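How to re-seal a bathtub without making it worse

By Panagiotis Kovačević, Tranetside

The black line along the back of my tub had stopped being mold and started being a feature. I put up with it for most of the winter, then bought a tube of Dikeck sanitary silicone and gave up an evening. You'll need the silicone, a caulking gun, a sharp scraper, rubbing alcohol, masking tape, a roll of paper towels and more patience than you brought.

1. Get the old stuff out

All of it. New silicone won't stick to old silicone, however nicely you ask. Cut along the top and bottom of the bead, pull what will pull, and scrape the rest. A plastic scraper is kinder to acrylic. I wear a hat, as the bits go everywhere, including up.

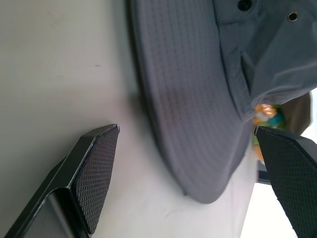
2. Clean and dry the joint

Wipe it with rubbing alcohol, then leave it overnight. The Proson remover I tried first left a film, so I had to wipe three times. The tube has opinions on drying time too. Believe the tube.

3. Fill the tub

With water, up to the overflow. The weight opens the gap to its widest, and you seal it like that. Kneel on a board across the tub if you have to, and put your phone in another room first.

4. Tape and cut

Run tape above and below the joint, leaving a gap the width of the bead you want. Cut the nozzle at an angle, smaller than you think. You can always cut more off. I have tried the other direction. 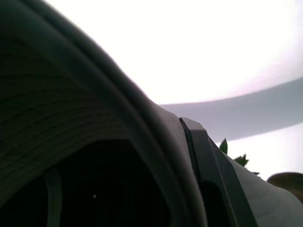

5. Run the bead

Squeeze steadily and keep moving. Stopping to admire it leaves a lump. When you reach a corner, release the trigger catch or the gun will carry on without you.

6. Smooth it and pull the tape

One pass with a wet finger or a Han profiling tool. Peel the tape right away, while the bead is still soft, pulling it back at an angle. Leave the water in for 20 hours, then drain it and wash somewhere else until the next day.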